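4. Setting up the Burnano scoreboard

1. Switch on the console 13 minutes before tip-off. The box says it's instant. It isn't.

2. Enter both team names.
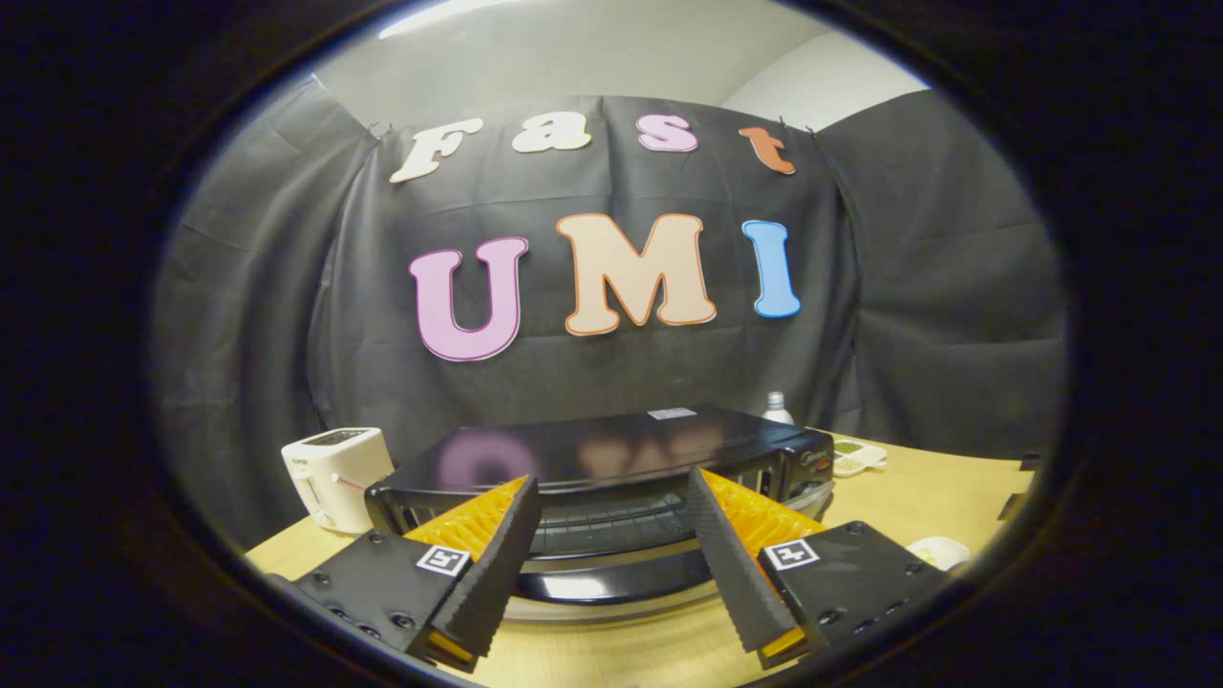
Fig. 9. Black toaster oven on a light wooden tabletop.

3. Set the period length, then check it on the wall display - don't trust the console. 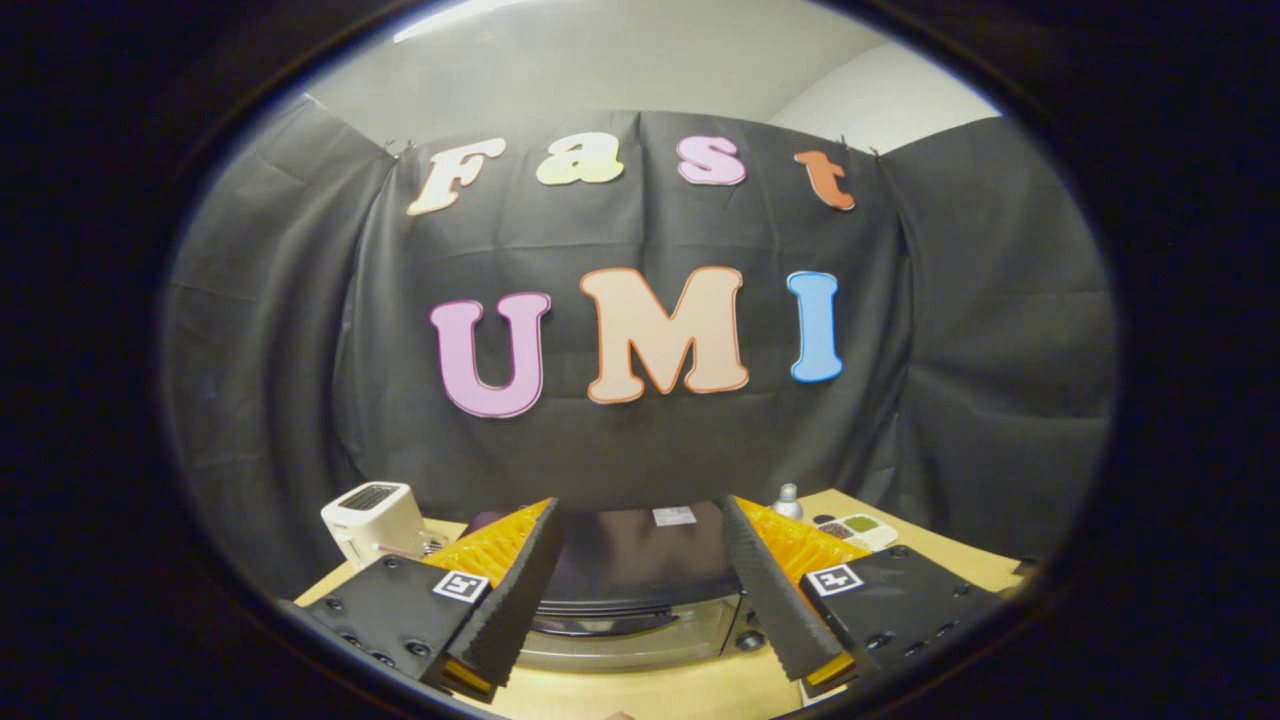 4. Press HOME twice to test the score.

Caution: "automatic" foul tracking missed 14 fouls at Senddale. Keep a paper sheet.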